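Darico shifts sample handling to small robot arms at Jaramillo site

Sep 16, 2022

Darico has moved part of the sample handling at its Jaramillo test site from manual work to small tabletop robot arms, the company said in a notice to employees. The change affects the bench where soft molded parts are picked up, moved to a marked mat and set down again between checks.

Until this summer, technicians did the moves by hand, 594 of them in a full shift. The arms now take the repeat moves. Technicians load the parts, start each run and decide what to do when a grip fails. The control software comes from Drastum, which also supplied the training course.

Staffing on the bench stays at three people per shift. The job description does not stay the same. Under the new version, a technician spends the first part of the shift on setup and calibration, then reviews logs and handles stopped runs. Lifting and placing by hand is listed only as a fallback.

"The wrist complaints were the reason we started looking at this," said Rocío Villaseñor, who manages the test site. "The time saved is small. A person is still faster on a single part."

Each arm is stopped for inspection after 400 cycles. The technician checks the gripper surfaces, the cable routing and the clamps that hold equipment to the table, and enters the result in the shift log. A run cannot be restarted until the entry is complete. Employees had asked for that rule after early trials, when loosened fittings were found late and results had to be thrown out.

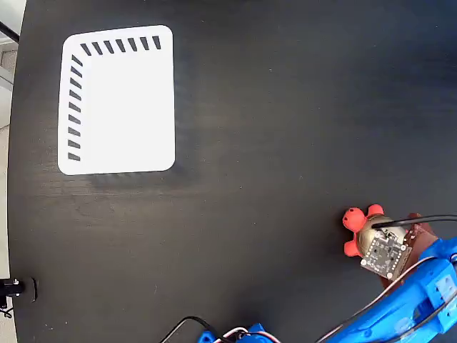 Pay grades were a second point of discussion. Technicians who finish the Drastum course move up one grade, and the course is taken during paid hours. It includes 100 supervised runs. Employees who do not want to take it can transfer to the packing area at their present grade.

A second bench, used for parts from the Pemaron line, is scheduled to change over in December. Villaseñor said the shift schedule for that bench has not been set.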